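December
by Illia Kravets

I do all my small wood jobs on a big white board laid over the table, and I wish I'd started years ago. It's plain, it's bright, and every crumb of old glue or stray tack shows up before it can scratch anything. When you're fussing with little wooden pieces (frames, box lids, shallow trays, that kind of thing) a clean, light surface is half the work! 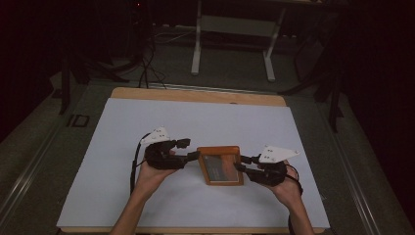
Dust comes first, always. Use a dry, soft brush in the corners, then a barely damp cloth along the grain, then a dry one. Don't spray cleaner straight onto a piece with glass in it, or it creeps under the edge and you'll get a cloudy line in there. Spray the cloth. I learned that on a frame my aunt bought at the Naris flea market for 2 dollars, with 1835 penciled on the back, and she still brings it up.

For tired, dry-looking wood I like a dab of plain beeswax polish, a lot less than you think. Leave it for ten minutes and buff. If it still feels sticky you used too much, so go over it again with an old T-shirt.

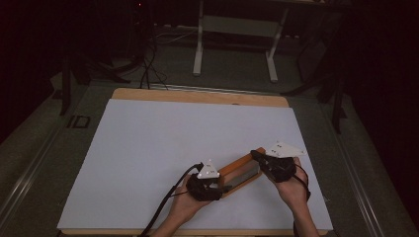 Check the corners while you're at it. Hold opposite ends and twist very gently, and if a joint gives even a little, get some wood glue in there with a toothpick and clamp it overnight. Wipe off the squeeze-out right away! Dried glue is a pain to sand, though a folded scrap of 80 grit will knock off the worst of it. Go finer after that, and stay well away from the glass.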